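Home | Docs | Downloads | Forum | Contact

Share 4 | Comments 6

Skostero Arm Setup Guide
Section 6: Comparing two-finger grippers in the simulator

Last edited 8 May 2025

Read section 4 first if the arm isn't loading. This section assumes the Skostero arm comes up, homes, and answers the jog keys. Goal is to run the same pick list with both grippers — the stock Prernance two-finger and the Cuautle — and get numbers you can put side by side.

Before you start

- Controller software: Udesent, December build or newer. Older builds load the Cuautle fingers mirrored.
- Close any other sim window. Two at once and the timing log is junk.
- Copy the parts scene before you edit it. Work on the copy.

6.1 Load the gripper

1. Stop the arm. Wait for IDLE in the status bar.
2. Tools > End effector > Remove. Old gripper disappears.
3. Tools > End effector > Add. Pick Prernance for the first round.
4. Set grip force to 65 percent. Same value for both grippers, don't tune one and not the other.
5. Open and close from the panel. Both fingers should move evenly. If one lags, reload the gripper file.

NOTE: The tool offset does not update on its own. Check it every time you swap. Cuautle fingers are longer and the arm will drive them straight into the mat with the old offset.

6.2 Set the scene

1. Load the mixed parts scene. Pipes, rods, small fittings and so on, all on the tan mat.
2. Leave the base plate where it is. Moving it changes reach and then the two runs don't compare.
3. Save the part positions as a snapshot. You will reload this snapshot before every run, so give it a name you can find.
4. Check nothing is jittering. A part that shakes on load is sunk into the mat — raise it a hair and save again.

CAUTION: Don't rescale parts to make them fit a gripper. Scaling keeps the old mass and the slip results come out wrong.

6.3 Run the pick list

1. Start with the long green pipe. Grip near one end, lift, hold, put back. End grips show twist better than middle grips.
2. Then the short pipe and the rods.
3. Then small stuff: screw, ring clamp, green fitting.
4. Weight last. Grip it by the handle.
5. Time limit is 120 seconds per part. If it times out, log a miss and move on. Do not help it along with the jog keys.
6. Reload the snapshot. Repeat until you have 6 runs per gripper.

NOTE: Approach speed stays on SLOW for all of this. Medium is fine for demos but it knocks upright parts over, and then you are testing the wrong thing.

6.4 Swap and repeat

1. Back to 6.1, load the Cuautle.
2. Fix the offset. Yes, again.
3. Same snapshot, same force, same order.

6.5 Reading the log

Each run writes one file. Columns to look at: grip, slip, drop, time. Ignore "contact" for now, it counts finger-to-mat touches too and we havent split those out yet.

Slip on a long part usually means the grip point is too far from the balance point. Try moving it in a little and note that you did. Slip on a small part is more often finger pad width. Nothing to set there — that's a real diference between the grippers and it's what you want to know.

Troubleshooting

Arm folds low and stops: joint limit. Jog the shoulder up, resume.

Fingers close but status says OPEN: wrong gripper profile in Udesent. Reload it.

Part flies off when released: force too high or release too fast. Check the 65 first.

Log file empty: run was stopped with the window X. Use Stop, then Save.

Next section: camera placement
Previous | Contents | Next

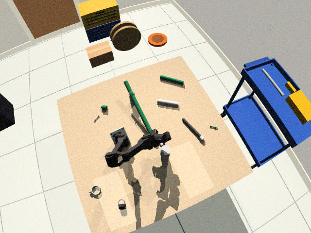
Fig. 6-1. Two-finger gripper at the lower end of the long green pipe, parts scene.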